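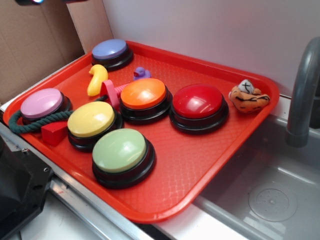
Small kitchens run on trays. I have lived with one for 12 years, in the upstairs half of a terrace in Purkham, and the worktop is the width of a generous ironing board. For most of that time I kept things on it the way everyone does, spread out in the order I put them down. Then I bought a tray, and a mess on a tray is an arrangement. A red plastic one with a raised rim, parked diagonally with one corner out over a small grey sink, will hold half a dozen push buttons in assorted colours and a scattering of toys, and the whole lot can be picked up in one go when you need somewhere to chop an onion. Try that with the same things loose on the counter and you will be fishing something out of the plughole by teatime.

Picking one

Get a rim. A tray without a rim is a chopping board with ambitions. The height of a finger's width is plenty, and any more makes it a nuisance to wipe in the corners.

Texture matters more than colour. Smooth trays look smart in the shop and then let every cup skate towards the low side. A fine raised pattern grips better, though it also grips jam, so keep an old toothbrush under the sink.

Measure the worktop first. Then measure the cupboard you plan to keep the tray in, including the hinge, which I forgot. My first good tray, a handsome Grudell, lived behind the bread bin for eight months because it would go into the cupboard but the door would not then shut.

Wood is lovely and wants oiling. I oil mine every September, or say I will.

The breakfast tray

Everything that comes out at breakfast and goes back afterwards should travel together. Mine has the marmalade, the salt, the butter dish and a jar of teaspoons. It goes from shelf to table and back, and saves me making the same trip five times in my socks. The butter dish stays in the middle. Put it at one end and the tray tips when you pick it up one-handed, and you will pick it up one-handed, with the post under your chin.

The oily bottles tray

Oil, vinegar, soy sauce and anything else that dribbles down its own neck belongs on something washable. Line the tray with a sheet of kitchen paper folded once. Change it when it goes see-through.

Siham Sabbagh, who taught me most of what I know about frying, uses a baking tin for this and thinks buying a special tray is for people with too much money. She has a point. The tin is uglier but it was already in the house.

The mending tray

Anything taken apart gets taken apart on a tray. Door handles, torches, the pepper mill, the inside of the tap. Lay the bits out in the order they came off, starting at the left, and do not let anyone tidy them. If you must stop halfway, slide the entire tray on top of a wardrobe and put a note in it saying what it was. I have a tray up there now with no note. There is a spring in it that worries me.

A magnet under a steel tray keeps small screws from wandering. It does nothing at all for brass ones, as I learned with the letterbox.

The fridge tray

One shallow tray on the middle shelf, for whatever needs eating next. Half an onion, the end of the cheese, four olives in a tub made for forty. Before anyone opens anything new they look at the tray. In our house this has worked on everyone except me.

Put raw meat on its own tray on the bottom shelf, and do not swap the two round.

Cleaning

Plastic: warm water, washing-up liquid, a soft cloth. For tea stains, a paste of bicarbonate of soda and water, left on while you drink the next cup. Skip the scouring pad. It works once, and afterwards the scratches hold the dirt for you.

Metal: dry it straight away or it spots.

Wood: wipe, never soak. Stand it on its edge to dry. A tray dried flat on a damp worktop warps, and then rocks for the rest of its life like a pub table.

Cork-backed: no idea. Mine came apart.

Putting them away

Upright, like records. Stacked flat, the one you want is at the bottom. A tension rod wedged front to back in a cupboard makes a slot for very little money, and two make a rack. Babak Hosseinzadeh downstairs uses an old letter rack screwed to the side of his fridge housing, and it holds three small trays and a gas bill.

How many is too many

I own five. The fifth came from a jumble sale, has a view of a lake on it and is slightly too big for everything. It is under the plant on the landing, catching the drips, and I can't fault it.

If you have run out of flat surfaces on which to put trays, stop buying trays and get rid of the toastie maker.

23 Jan 2022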